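Best way to tag subgroup singles from a pop girl group?

Posted by Wai-kit Wan, December 29, 2021

I keep a library of about 4000 tracks, nearly all girl groups. Pluden are giving me trouble. There are 6 members, and since October they have released songs as a trio under the name Sastari, plus one solo single by a member called Melau. On some files the album artist is Pluden, on others Sastari, and on one it is both with a slash. My player (Hsieh, desktop version) then lists them as separate acts and the play counts are split. Sastari has 357 plays and Pluden 951. I want the counts together but I also want to see who is singing. Which field should hold what?

Ngan-ling Kao

Use the two artist fields for different jobs.

Album artist: the name the release is filed under. Put Pluden here for everything, including the trio songs and the solo single.
Artist: the name credited on the track. Sastari or Melau goes here.

Then set Hsieh to group by album artist. The option is under Library, Grouping. The counts are added up per album artist once the library has been rescanned. A normal refresh is not enough, so choose the full scan.

Do not use a slash as a separator. Hsieh reads it as part of the name, and you get a third act called Pluden/Sastari. If you need two names in one field, use a semicolon.
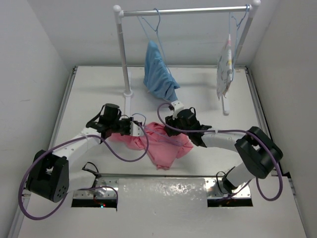
One more thing to check is the sort name. If album artist sort is blank on some files and filled in on others, the group will still appear twice in the list even though the visible names match. Select all the files, clear the sort field, save, then scan again.

If the trio ever puts out a full album I would file that under its own name, but for singles it makes the list too long.

sidetwo_tapes

I just put everything in one folder and ignore the tags. Works for me. You lose the play counts though.

Wai-kit Wan

Full scan fixed it. The blank sort name was the cause of the duplicate. Thanks.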